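Unit 3: Reading and Filtering Log Files in Prasta

Scope of this unit

This handout accompanies the third laboratory session. It covers the Filter menu and the Session panel of the Prasta log viewer as installed on the teaching machines. Students who use Bindo on their own computers will find the same functions under slightly different names; see the note at the end of the handout.

Opening a log

A log is opened with File, Open, or by dragging it onto the main window. Prasta reads plain text logs and compressed logs. When a compressed log is opened, a temporary copy is written to the user folder and removed when the program closes. Students should confirm that the time zone shown in the status bar matches the one given in the lab sheet. A wrong time zone does not change the stored entries, but every time filter applied afterward will be shifted.

The sample log for this session, uris.log, comes from the Uris mail server. It contains some 80 sessions, of which 31 ended with an error code. Both open and closed sessions are included.

The Filter menu

By Level: Show only entries at or above the chosen level. The levels are debug, notice, warning and error.

By Source: Show only entries written by the selected service. More than one service may be selected.

By Time: Show entries between two points in time. The start time is included and the end time is not.

By Expression: Open the expression bar, in which conditions may be joined with "and", "or" and "not". Parentheses are allowed.

Clear All: Remove every active filter and return to the full log.

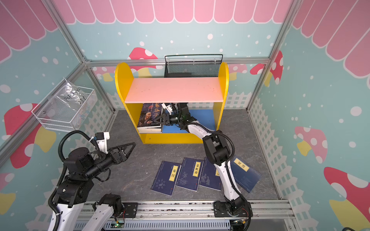
Filters are applied in the order in which they were added, and the order is shown at the bottom of the Session panel. Removing a filter from the middle of the list leaves the others in force. A filter that matches no entries is displayed in gray and remains active until it is cleared.

The Session panel

The Session panel groups entries that share a session number. Selecting a session displays its first entry, its last entry and its total duration. Entries without a session number are placed in a group named Unassigned. In uris.log, line 79 is the first entry of this kind and will be discussed in class.

Exercise

Using uris.log, write one expression that returns all warnings from the login service outside session 31. Save the result with File, Export Filtered, and submit it through the Varela course page by Thu 31 May. The exported file must keep its original column order.

Note for users of Bindo

By Source is called Service Filter, and Clear All is found in the View menu. Export Filtered has the same name in both programs.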